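Friday, September 23, 2022

Got in early to beat the heat in the lab, which never cools down before October. Coffee from the machine on the second floor, bad as usual. Read the overnight mail and found that Skamelness wants the drawer set by the end of the month. They had asked for 60 good runs back in July. Now they want 72, and they want the objects moved between runs more than we have been moving them.

Spent the first hour on the leader arm. The wrist joint had a small lag in it again, and when I turned my hand the follower came along late and then overshot. Baltazar Tlapale thought it was the cable. I thought it was the filter setting somebody changed on Wednesday. It was the filter setting. Put it back and wrote the value on tape on the side of the monitor.

Started recording before ten. The task is the same as last week: pick up the thing named in the prompt, put it where the prompt says, let go, back off. On the drawer runs the bottom drawer starts open and has to be pushed shut at the end. I am still slow at the shutting. I come in too high and the fingers slide up the front panel. Baltazar does it with the side of the gripper and gets it in one push, so I tried that after he showed me and it went better, though I bumped the cabinet twice and we had to square it up again.

The ball is the worst object on the list. If I close even slightly off center it squirts out and rolls, and then the run is gone. I tried coming straight down on it, and I tried coming in from the side with the wrist tilted. Straight down is better if I take my time. The sponge is easy. The bowl is fine by the rim as long as I remember to lift before I move sideways.

Had 13 keepers by lunch. Ate at my desk and went through the rejects. Most were my hand shaking during the approach, which shows up as a wobble in the joint plots and which the model will learn if we leave it in. Threw out two more that I had marked as good.

After lunch we tried guiding the arm by hand in the Nakton mode, where you hold it and walk it through the motion. It feels more natural and the paths are smoother, but my arm and shoulder end up in the camera view for half of every run. Baltazar wants to keep a few anyway to compare. I would rather stay on remote control for this set and not mix the two. We left it for Monday.

Went back to the cup for the rest of the afternoon. The opening is narrow and from the operator seat I can't judge the depth well, so I go by the camera on the second screen. I line up first, stop, then lower. The stop adds a couple of seconds to each run. I asked if that was a problem and Baltazar said to leave it in, we can trim pauses later.

Backed up the day's files to Prarar before leaving. The copy was slow. To do on Monday: new tape for the cabinet feet, ask about a second ball, and answer the mail about the count.
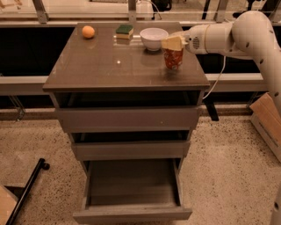 Also need to return the torque wrench to the Bugti people downstairs. Left at six and walked home.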